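### 3.2 Mixed storage of bars in open bins

Material for the study was kept in open metal bins at the Rastville site. Two kinds of bar, red and green, were stored together without dividers, as is common where floor space is short and batches are small. The stock comprised 319 bars, of which 202 were red. Bins were refilled from above on each working day in August, and no attempt was made to align the contents after refilling.

Three properties of the bin affect how the bars settle. The sloping sides direct bars toward the floor and shorten the distance they can roll. The flat floor offers no preferred direction, so a bar comes to rest at whatever angle its neighbors allow. Wear on the metal was recorded at each inspection but not treated as a variable. Figure 1 shows a bin with bars of both colors. 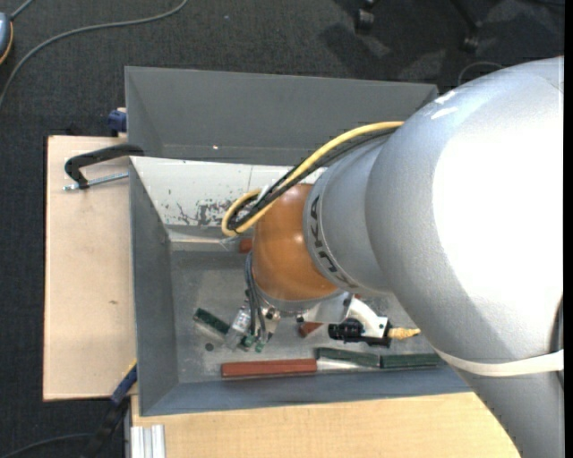 **Figure 1.** Red and green bars in an open grey bin with sloping sides and a worn metal floor.

Ďurica objects that mixed storage confounds two effects, the order of filling and the share of each color, and that a bin filled with one color only should have been kept as a control. The objection is fair with respect to the first five refills, for which the order was not logged. From the sixth refill onward the order was written down, and the two effects can be separated in the analysis.

Bars resting against a side wall were classed as leaning if one end was clear of the floor, and as lying otherwise. Crossed bars were assigned to the class of the lower bar. The same rules were applied to the narrower bins supplied by Wirkedum, in which leaning bars were more frequent, particularly near the corners. Bins from Trimon, with steeper sides, were excluded after a trial week; bars stood upright in them too often for the classification to hold. Results for the remaining bins are given by color and by refill in Section 4.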